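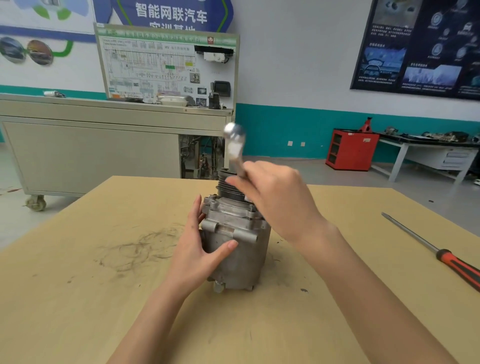 Tondunora 2 adds contact-phase segmentation for bench work

Tondunora released version 2 of its activity parser on Friday. The software takes head-mounted video of manual repair work and splits it into labeled phases that a robot planner can use as task steps. The earlier version split recordings only where the hands left the workpiece. Version 2 also tracks which hand is holding and which is driving, and it writes a separate label for each.

Two-handed jobs are the main target. On an automotive air-conditioning compressor, one hand commonly steadies the ribbed housing while the other works a ratchet above it. The old parser merged both into a single "manipulate" segment, and the planner downstream had no way to assign the holding force to one arm and the turning motion to the other.

The test set for the release contains 2302 clips, of which 1107 include tool use with motion blur on the handle. For blurred frames the parser now falls back on forearm direction and the last clear grip estimate. If the two disagree, the segment is marked "unresolved" and left out of the plan.

"We would sooner drop a segment than pass a wrong grip to the controller," said Eskil Ekström, who maintains the perception module. He said small fasteners hidden under the palm remain the most common source of unresolved segments.

Output is written in the Kulkarni task format, with an exporter for the Noltier motion planner. Label files from version 1 can be read but must be converted before editing. The converter runs from the command line and does not need the original video.

A patch for left-handed tool use is planned for November. Tollitz, which hosts the package, lists the install notes and known issues on the download page.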